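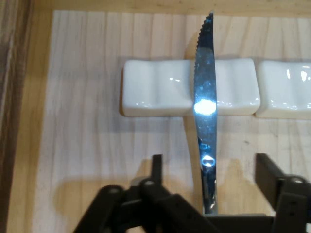 Okay, cutlery rests! I bought two white ceramic ones at Zada last July and now I won't set a table without them (my sister thinks I've gone fancy). You park your knife on one between courses and the tablecloth stays clean.

A few things I've picked up:

Wash them by hand if the glaze is shiny. Mine got dull spots in the dishwasher after some 5 rounds.

Wavy tops like a soft toothbrush and a little baking soda, because butter loves those grooves.

Dry your knives right away or you'll be buffing water marks before company comes.

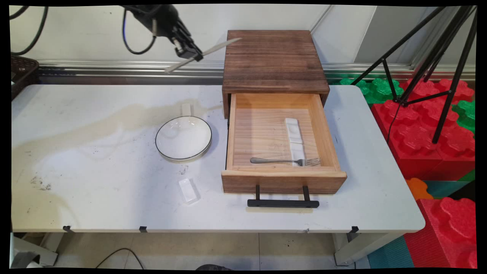 For storage, lay the rests flat in a shallow wood drawer, lengthwise, and keep the forks from sliding into them. A strip of felt does it. And if a spill has dried on the table, put a damp cloth over it for 49 minutes (okay, one sitcom and a snack) before you scrub!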